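Nettoyer la vitre du four sans se faire avoir
Par Armindo Henriques

On vous vend des mousses « miracle » à tous les rayons. J'en ai essayé 5, et je reste peu convaincu. Le bicarbonate fait aussi bien, à condition d'attendre.

Commencez four éteint et froid. Mélangez 60 g de bicarbonate avec un peu d'eau jusqu'à obtenir une pâte épaisse. 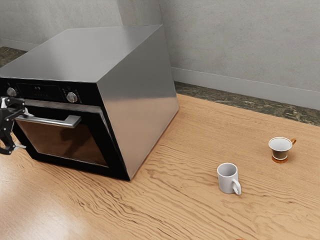 Four inox à façade noire, vitre teintée.

Étalez la pâte sur la face intérieure de la vitre, en évitant le joint. Laissez poser 30 minutes, davantage si le gras est ancien. Le vinaigre par-dessus ? Ça mousse, c'est joli, et ça neutralise le bicarbonate.

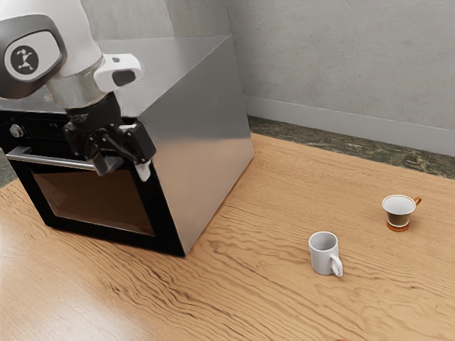
Retirez ensuite avec une éponge humide, côté doux. Les traces coincées entre les deux verres ne partiront pas ainsi, quoi qu'en disent les forums : il faut démonter la porte, notice en main. Comptez environ 14 minutes de rinçage et d'essuyage. Pour l'inox, un chiffon microfibre dans le sens du brossage suffit.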